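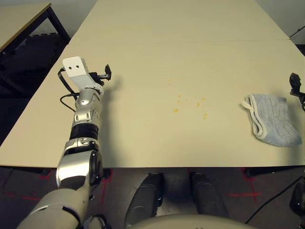
Folded cloth and crumbs on the tabletop.

Prurstead Songwriters Group - minutes, May 1, 2022
14 shares | 2 comments

Quorum met, started late. Last minutes approved, one fix: "Milmont" spelled wrong twice.

Fekete jingle. Fekete still using the chorus from the Fallness album in its store ads. Our license covered radio only, one season, flat fee of $300. Season over, ads still running, now online too. They say the agency told them it was a buyout. Contract doesn't say buyout anywhere. Letter sent, no reply yet.

Discussion on what to ask for. Some want the ads pulled right away, others fine with a new license if the back use gets paid. Agreed: second letter asking for both, payment for online use plus a signed renewal, or they stop. If no answer by end of May, goes to the lawyer in Milmont. Spending up to $150 on a first consult approved, 2 against.

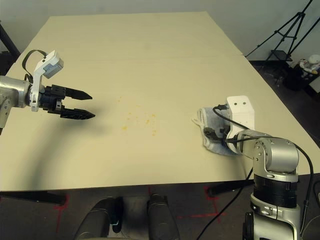 Who owns the chorus if three members wrote it?

All three own it together, in the shares on the split sheet. Without a signed sheet the group treats it as equal shares, and each writer has to sign off before an exclusive license goes out.

Split sheets. Still missing for 3 songs on the Fallness album. Cant bill anyone properly untill those are in. Blank forms in the shared folder, sign and send back before the next meeting. Paper copies fine.

Registration. Album registered as a collection, but the late bonus track isn't in it. Needs its own filing.
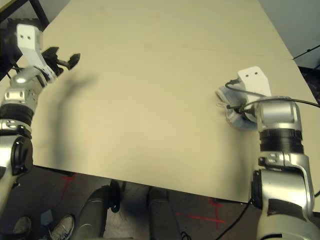 Filing fee for the bonus track comes out of the general account, not the album money. Moved, seconded, passed. Lyrics sheet has to match the recording - second verse is different on the demo, so use the final one.

Other business. Cover request from a wedding band, sent on to the writers. Live album idea tabled.

Next meeting same place. Adjourned.

We use cookies to remember your settings. Accept | Manage
Contact | © Prurstead Songwriters Group | Back to top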